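Pekley Kitchen Challenge

The Pekley Kitchen Challenge is a student robotics project run by the after-school club in Pekley, and I've been writing up its history for the club wiki since I joined as a parent helper. It's a simulation contest, so the robot lives inside a computer and all the dishes it drops are free! Teams get a virtual kitchen and a virtual arm, and they write the code that makes the arm open doors, pick things up and put them back.

The club started with real kits, but those were always short of parts by February. Switching to a simulator meant every kid could have a robot at once – on the old school laptops, too, if you turned the shadows down. The kitchen they use is called Mokon, and the arm controller is Chow, a little library written by former members. It has 359 lines of code and more comments than you'd expect (some of them are jokes about soup).

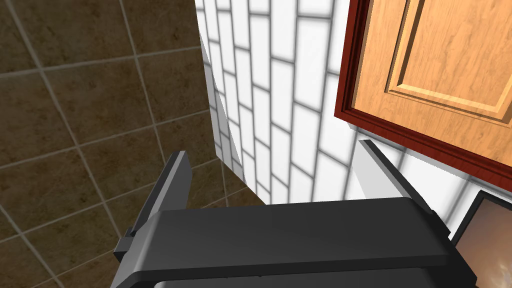 Mokon is meant to look like a kitchen somebody cooks in, and the kids who built it went all out on the surfaces. A plain gray room would have run faster, but teams working from the gripper's view need something to steer by. The seam where the brown tiles meet the white ones is a favorite landmark, and so is the dark reddish-brown trim on the wooden cabinet door, which stands out nicely against the white. My own kid's team spent two weeks just on finding corners.

A match lasts 900 seconds and each team gets three tries, with the best one counting. Points come from finished tasks, and bumping a wall costs you. The top team takes home the Plollari Cup, a thrift-store trophy with a new label glued on.

Rules for the current version were posted on Aug 17, 2022. Older code still runs, but the door tasks are scored differently now, so check your hinge settings before you enter.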